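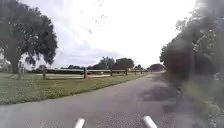
April 9, 2021

Went out to the Prinden open day with Si-eun to see the Besevo path robot run. Notes before I forget.

The pitch: it drives park paths unattended, keeps off the grass, slows down for people. Venance supplies the navigation software, and their guy did most of the talking. He gave us 1,633 as the number of test miles since March. I asked how many of those had a person walking behind with the stop button. He said he'd get back to me.

Route was the asphalt path by the post-and-rail fence, gentle bend to the right. Easy case, in my view. One side has a soft, slightly ragged grass edge for it to follow, the other is trees and shrubs right up close, with a big patch of shade across the pavement. I wanted to know how it tells shade from a hole. The answer was "it's trained on that." On what, exactly?

We watched 4 runs. It finished 2 without a hand on it. In the other two the operator stepped in, once at the shadow and once for no reason I could make out. The log would settle it, but they wouldn't show us the log.

Si-eun liked it more than I did. She says the steering is smoother than the Cantero unit's and I agree, but smooth is a low bar on a path with no one on it. Asked for a run with a dog or a stroller. Not on the schedule.

To do:
- email Venance for the intervention log, copy Yi-an So
- ask what it does in rain
- no purchase talk until both are answered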